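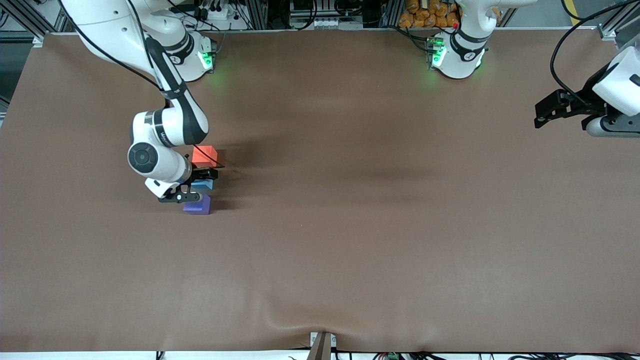
1/2/23

Rain gauge day! The old tipping bucket from Skerkent finally got its proper check against the copper manual gauge, and I'm much happier with it than I expected to be. Kiran dripped water through the burette while I watched the counter, and then we swapped when his arm got tired.

At the slow drip it reads very nearly true. At the fast drip it comes up short, as you'd expect with water still running in while the bucket is going over, but the error is steady from run to run, and a steady error is one I can correct for. I ran the fast drip 4 times to be sure (the second had a bubble in the tube, so ignore that line on the sheet).

Took the funnel off afterwards and found a lovely crust of lichen round the outlet. Bethel reckons that alone could account for the late starts we kept seeing in drizzle, where the manual gauge had water in it and the logger still said nothing. Cleaned it with a soft brush and warm water, no soap. The pivot pins look fine. One stop screw had worked loose, so I put it back to the pencil mark Réjean made in 2007, which is still readable!

Usha wants to know whether wind matters more than any of this at Muludwood, and she may well be right. The site is open on the west side and the rim is higher off the ground than I'd like. We could sink the manual gauge into a pit with a grid over it and leave the tipping bucket where it is, then compare the two through March. I'd love to see that plot.

To do:
Level the base plate again, it rocks on the north foot.
New battery for the logger and set the clock to GMT.
Ask Rangi for his daily totals from Hoani, he reads at 9 and so should we.
Type up the drip sheet before the ink runs any further.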